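Home | About Us | Members | Minutes | Contact

BRUMCOMBE COMMUNITY SCIENCE ROOM
Minutes of the May meeting of the Teaching and Equipment Group

Chair: Ragnheiður Thorlacius
The meeting opened at 5 p.m. A quorum was present.

1. Minutes of the previous meeting
The minutes were approved with one correction. Under item 4, "Zovgate cabinet" should read "Zovgate shelving." The cabinet was not discussed.

2. Matters arising
The drain in the prep room has been cleared. The landlord has been asked for a copy of the invoice. The replacement door closer has arrived but is for a left-hand door and will be returned.

The Chair reported that the Moldovan Street entrance will stay closed to evening groups until the new lock is fitted. Members should continue to use the side door and sign the book.

3. Budget
The Group has $400 left in the small equipment line for the current year. A request for new stools was held over. The Group agreed that glassware and tube storage should be dealt with first, as the introductory course resumes before the next meeting.

4. Supplies
A quotation from Flavotis for tubes and stoppers was tabled. Members noted that the delivery charge had gone up and that the stoppers are sold only in full boxes. It was agreed to order the tubes and to leave the stoppers until the existing stock has been sorted. The Chair will place the order.

One member asked that the minutes record an objection to buying colored stoppers. The objection is recorded.

5. Table layout for the introductory course
The Group considered how the tables should be set before participants arrive. At present each instructor sets out the equipment differently, and time is lost at the start of every session while people look for a rack.

The proposed layout is a single row toward the back of the table, with a small glass beaker in the middle, a clear rack on either side of it, and a cup holder at each end. Tubes begin in the cup holders, two to a cup, and the racks begin empty. The front of the table is left free for working and for note sheets. 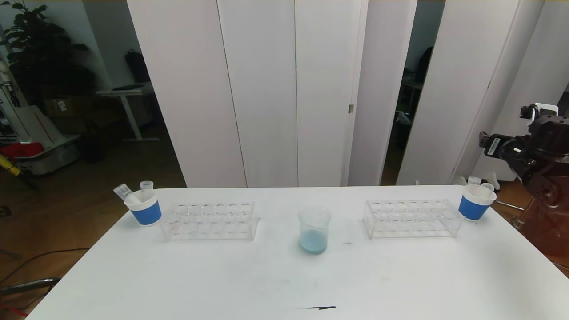

Members discussed whether both racks were needed. It was felt that two people sharing a table should each have a rack within reach, and the proposal was left unchanged on this point. A suggestion that the cups be replaced with a flat tray was not supported.

On the beaker, it was agreed that a shallow amount of tinted liquid is enough for the pouring exercise. Instructors are asked not to fill beakers further for the first session. Blue will be used as the standard color.

The condition of the white table tops was also raised. Smudges and small dark marks should be wiped off before equipment is set out. Abrasive pads are not to be used.

RESOLVED: That the layout be adopted for all introductory sessions, to be reviewed after 3 sessions have been held.

6. Storage
The acrylic racks will move to the lower Zovgate shelf, with the cup holders beside them. Labels are to be printed in large type. Item 14 on the equipment list, "racks, various," will be split into separate entries.

7. Other business
A lost umbrella remains in the office.

The date of the next meeting will be sent to members by the Chair. The meeting closed at 6:20 p.m.

Share this page | 3 shares | 0 comments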